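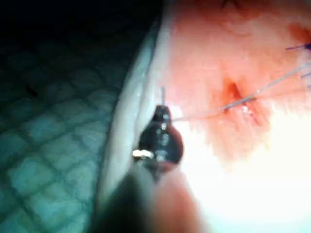 机器买回来以后，钱才开始花

上个月预算表又转到我手里，第一行还是那个大数字：主机。后面跟着几行小字，什么“配套耗材”“其他”，加起来占的格子还没有备注栏宽。我看了半天，给Estela Aravena发消息，问她“其他”到底是什么。她回了我四个字：“你来填吧。”

好吧，那我就来填，顺便把这几年憋着的话说一说。

我在Trostdale的手术技能培训室干活，排课、领料、跟供应商打电话、下课以后擦桌子，基本都归我。我们这里教的是机器人辅助缝合，学员坐在控制台前面，器械在台子那头，一针一针地过组织垫，练到一定程度再换生的组织。我不是外科医生，也不懂控制算法，可这间屋子里每一样东西多少天用完一轮，我闭着眼睛都能背出来。所以下面全是一个管柜子钥匙的人的意见，您要是管着更大的账，请多包涵，也请把它看完。

先说我的主要意见，免得有人没耐心：买手术机器人做培训，预算应该从那根针开始往回倒着算，算到最后再决定买哪台主机、买几台。现在大家的做法正好反过来，先抢着把主机定了，剩多少钱就凑合多少年。

为什么我这么较真呢？您想想一堂课里真正在发生什么。学员要用夹爪把一根弯针夹稳，让针尖以一个合适的角度进组织，转腕，出针，拉线，打结，剪掉，再来一遍。就这么点事，要练到手上不哆嗦，靠的是遍数。遍数靠什么？靠针、靠线、靠垫子、靠器械头。主机再漂亮，它一个晚上坐在那里也缝不了一针，柜子空了它就是一件很贵的家具（我真的往上面搭过外套，罪过罪过）。

我们这一期有28个学员，两台控制台。光是这两个数字摆在一起，排课表就已经够我喝一壶的了。可当初批预算的时候，讨论的全是要不要上第三台，会上大家热火朝天，比关节，比画面，比售后，聊了一整个下午。轮到耗材，五分钟，散会。结果第三台没买成，耗材那一行也没动，我们就带着一个没动过的数字开了学。

头一批垫子用得飞快。新手下针是不挑地方的，同一道口子边上能扎出一圈眼来，扎多了，材料发松，针过去没有手感，线一拉就豁。豁了的垫子还能不能用？理论上能，换个方向，翻个面，找块完整的地方再开一道口。我见过一块垫子被用到只剩靠边的地方还能下手，学员趴在目镜里跟那条边较劲，练的到底是缝合还是寻宝，我说不好。省下来的那点钱呢，全变成了带教老师多站的那些时间，而老师的时间是从另一个口袋里出的，所以账面上我们居然显得很节约！

这就是我最不服气的地方。培训设备的账一向分口袋：主机走固定资产，器械走维护，针线垫子走日常，老师走人力。每个口袋的主人都很负责，都在努力把自己那一份往下压，压下去的东西就从隔壁口袋冒出来。Estela是管采购的，她比我更明白这一点，她的原话是“我能批一辆车，但我批不了汽油，汽油归楼下管”。

再说器械头。外行（包括刚来那年的我）总以为贵的是那条臂，坏的也会是那条臂。可我在这里这些年，报修单上最多的是前面那一小截：腕子和夹爪。夹针是个很费夹爪的活，针是硬的，又细，夹的时候力气全压在那么一丁点面上，新手还喜欢夹着针去拧、去撬，拿针当杠杆使。夹爪磨得稍微有点滑，针就会转，针一转，学员就以为是自己手不行，于是夹得更死，于是磨得更快。我有个学员为这事差点哭了，练了一个晚上，第二天换了一副新器械，头一针就过去了。她问我是不是昨晚她突然开窍了，我说是是是，然后默默把那副旧的挂上了红牌。

Emiliano Saavedra负责我们这边的器械维护，他那里有一本硬皮本子，每副器械单独一页，什么时候上机、什么时候开始打滑、谁报的，全是手写。有一阵子上面要求电子化，他照做了，本子也没停。我后来去要预算，手里最有用的材料就是那个本子，比供应商给的任何一张曲线图都有用。供应商的寿命数字是按规规矩矩的操作算的，我们这里哪有规规矩矩的操作，我们这里全是正在学怎么规矩的人。

所以我的第一条具体建议：谁要建培训室，先找一家已经开了两期以上的同行，请人家吃顿饭，抄他们的消耗记录。别抄供应商的。我去Sternen那边蹭过课，他们规模跟我们差不多，墙上贴着一张表，每个学员从入门到考核，用了多少针、多少线、多少块垫子、换了几次器械，清清楚楚。我拍了照片带回来，Estela看完说，要是早两年见到这张表，第三台主机的会都不用开。
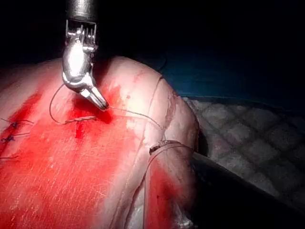
再往后是生组织。垫子有垫子的好处，干净，均匀，今天这块和明天那块差不了多少，考核的时候公平。可垫子不会像组织那样又滑又软，也没有那么多深深浅浅的褶。线在垫子上走得服服帖帖，到了真东西上就东躲西藏，一会儿贴着表面，一会儿钻到褶子里去，颜色再一花，线头在哪儿都得找。很多学员在垫子上已经很像样了，一换组织就打回原形，脸都绿了。这个落差必须让他们早点遇上，晚了更伤自尊。

问题是生组织在预算表里最不讨人喜欢。它不能囤，得有冷柜，得有人去取，用完了要单独处理，处理还要另外签字。光是处理费，头一年我们就压根没写进去，一分钱都没有，写预算的人大概觉得它用完就自己消失了。后来是从清洁费里匀的，保洁主管到今天见了我还要念叨两句。还有台面上垫的那些东西，组织底下总得铺点什么，铺了就会染，染了就要换要洗，这也是钱，这也没有一行。

有人会说，上模拟软件嘛，一次买断，想练多少遍练多少遍。这个说法我认真听过，也认真试过，Rivadeneira那家代理商给我们留了一套试用版，学员也挺爱玩。前几堂课认按钮、练踏板、学着不让两把器械打架，软件真的好用，我甚至建议多买几个账号。可到了拉线那一步，我就不敢只靠它了。机器人缝合本来手上就缺那份力的反馈，学员要学会用眼睛看：看组织被线勒到什么程度，边缘有没有发皱，线有没有绷得太直。软件里的组织皱得太有礼貌了。在真材料上把线拉断过几次，才知道“差不多了”是什么样子。断掉的每一根线都是学费，既然是学费，就请您写进学费里，别写进“其他”。

说到线，我多唠叨一句。线的粗细和颜色最好分开采购，别图省事只订一种。不同的线在屏幕里清楚的程度很不一样，灯光一强，浅色的线飘在浅色的材料上，很容易看丢。我们有一阵子灯开得太亮，垫子半边白花花的，老师在旁边喊“线在右边！”，学员死活找不着。我当时第一反应居然是想买一个更好的镜头，报价单都要来了，Emiliano走过来把灯往旁边挪了挪，又调暗一档，完事。那张报价单我还留着，提醒自己先动手再掏钱。

这也引出我的第二条建议：在预算里留一块“琐碎钱”，并且让现场的人能直接花。支架、夹子、防滑垫、托盘、灯架、标签纸，每样都便宜得可笑，可每样都要走一遍三级审批。有一次为了买一卷标签纸，我等的时间比等一副新器械还长！后来Estela给我们争取到一个小额度，月底凭票核对就行。那笔额度的效果，我敢说比过去几年任何一次大采购都明显，课间的手忙脚乱少了一大半，准备台子的时间也短了，能把更多的时间留给学员下针。

第三条是关于时间的。主机的折旧表一般按年拉得很长，供应商也爱跟你谈五年怎么怎么划算。可培训室的课程两年就可能大改一次，考核标准一变，你需要的器械种类也跟着变。我们柜子里现在还躺着一批当年打包送的器械，型号很好，就是课上用不着，过期一副我心疼一副。打包价看着诱人，拆开来算，里面有一部分是在替供应商清库存。我现在的做法很土：先按一期课的量买齐，开完一期，拿着本子对一遍，再决定下一期。单价是高了点，浪费少了很多，Estela一开始皱眉，对完第一期的账就不皱了。

那主机到底该不该买新的、买几台？我的意见可能会得罪人。两台够用的地方，别买三台。我们两台机器真正闲下来的时候不少，闲的原因通常是没料、没器械、没老师，很少是台子不够。把第三台的钱拆出来，够让前两台把晚上和星期天上午都开满，针线管够，垫子扎烂了就换，夹爪一打滑就下机。我跟带教老师聊过，他们宁可要这个。学员就更不用说了，谁也不想排了半天队，轮到自己的时候分到一块满是针眼的垫子。

当然也有反过来的例子。Tilville那边学员多、场地大，料和人都跟得上，他们去年添机器我举双手赞成，人家是真的排不开。我反对的是把“再来一台”当成默认答案，好像台数一多，教学质量就自动上去了。参观的人来了确实爱数台数，站在门口一看，哇，一排。可没有哪位参观的人拉开过我的柜子，我倒是很欢迎他们拉开看看，上层针和线，中层垫子，底层是Emiliano挂了红牌的那些。

可能有人觉得，一个管柜子的人站在自己柜子的立场上说话，理所当然嘛。我承认，我有私心，我最怕的就是上课前15分钟发现东西不够，给别的科室打电话借，那种滋味真不好受。有一回借来的针比平时用的大了一号，课还是照上了，可学员练的弧度全变了样，老师一边教一边叹气。那天的课要算钱的话，机器开着，老师站着，学员坐着，全套成本一分不少，就差在一盒针上。

所以这次的表我是这么填的。第一行，针。第二行，线，分两种颜色。然后是垫子，后面写明每人每期更换的块数，不许翻面算两次。再往下是器械，按Emiliano本子上的实际寿命写，旁边附了他的签字。生组织单列，冷藏、取送、处理各占一行，铺垫和清洗也各占一行，保洁主管看见应该会高兴一点。灯光和支架归到小额度里。带教老师的小时数我也写上了，明知道不归这张表管，我还是写了，写在最右边，用的红字。主机放在最后，写的是现有两台的维护，新增一栏填了零。

“其他”那一行我删掉了，Excel问我确定吗，我点了确定。

表昨天下班前发给Estela了，她说楼下可能会问为什么顺序是倒的。我说让他们来培训室坐一晚上，十月新一期开课，我给他们留个座，缝两针就行，垫子我出。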